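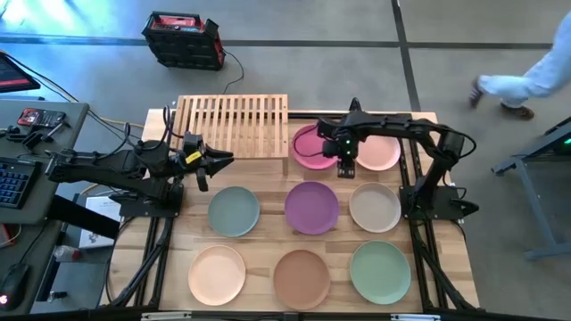 Town budget: Crichton on the property tax rise

Euan Crichton has run the finance office in Taltau since April, and his first budget raises the average property tax bill by $233 a year.

"We were short before I got here," he said on Wed 9 September. "The reserve covered it twice. It won't cover it again."

The average bill would reach $2,403. Bus service to Brason stays, but the road repair fund loses about 20 percent.

Asked whether residents would accept it, Crichton said he had read close to 200 emails. "Most were against. A few asked good questions about the road money, and I've answered those."

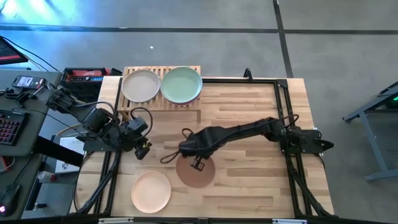

Plates on the table and in the rack

He would not rule out another increase. "I'd want to see the spring numbers first," he said.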